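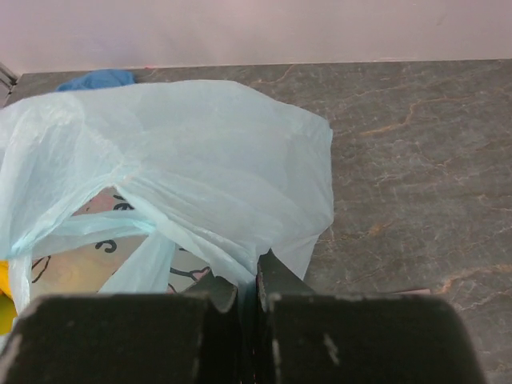
Babatunde Sani has argued that a machine should not be called a household helper until it can deal with a plastic bag, and that most published claims about home robots leave bags out. Salamatu Nwankwo disagrees on the wording but shares the complaint, holding that tests built on blocks and cups say little about kitchens.

Household manipulation is the use of robot arms to do ordinary domestic tasks such as unpacking shopping, folding cloth, clearing a table and putting things away. It is distinct from floor cleaning, which moves a machine through a room without requiring it to pick anything up. Related work on shop floors, where the jobs include bagging, sorting and packing, uses many of the same arms and grippers.

As a field it is partly solved. Arms can pick up many rigid objects from a table and set them down in a chosen place. Soft, thin or see-through objects remain difficult, and long chores made of several steps are less reliable than any single step taken alone.

Bags and other thin plastic

A thin bag has no fixed shape. Each time it is touched, its folds move, and a plan made a moment earlier may no longer apply. Clear and translucent plastic adds a second problem, as depth sensors often read through it or return gaps where it catches the light. What is inside may show through and be mistaken for something lying on top.

The usual approach is to pinch a fold between two fingers and lift. This can be enough to move a light bag. Opening one is harder, since the two layers have to be separated and then held apart. Handles help if they can be found, but on a bag that has been dropped on a counter they often lie flat or tucked under.

Cameras fitted at the wrist give a close view of the fold being gripped. They lose sight of the rest of the bag, so a second view from the side or from overhead is commonly used with them.

Cloth

Towels and shirts have been folded by machine for many years under controlled conditions, usually from a flat start. Starting from a heap is slower. The arm must find an edge or a corner, and it may need to lift and drop the cloth more than once. Hats and other sewn items fall between cloth and rigid objects and are less studied.

Food

Fruit is rigid enough to grip but bruises. Bananas in a bunch are awkward because pulling on one moves the others. Small round fruit rolls when a finger touches it off center. Soft finger pads and limits on grip force reduce damage, at some cost in speed.

Two-arm setups

Many tabletop systems use a pair of arms fixed side by side. One can hold a bag while the other puts something into it or takes something out. The arms must also avoid each other, which limits how both can work in the middle of the table. Training is often done by a person steering the arms through the chore many times, after which a program learns to produce similar motions. 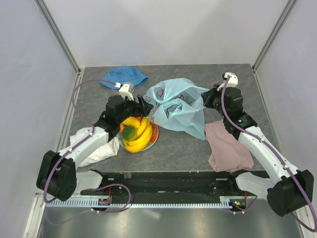
Trials

The Escombe trial covered 5 chores and recorded 3,267 attempts. It used the same table and the same objects for most of its run, and its authors warned against applying the results to real homes. The later Ponetero trial had 8 chores, 2 of them involving bags. Its bag tasks were the only ones in which operators regularly had to step in.

Hosoda, a packing firm, tested two-arm stations on one line and kept them for boxed goods. Bagged goods went back to hand packing in September of the same year.

Measuring success

There is no agreed standard. Some groups count a chore as done if the object ends up in the right place. Others, including Iltesum, also require that nothing be torn, dropped or knocked over, and set a time limit. Scores from different groups are therefore hard to compare. Nwankwo has proposed that every report list the number of times a person helped.

See also

Robot grippers
Remote operation
Bin picking
Laundry folding machines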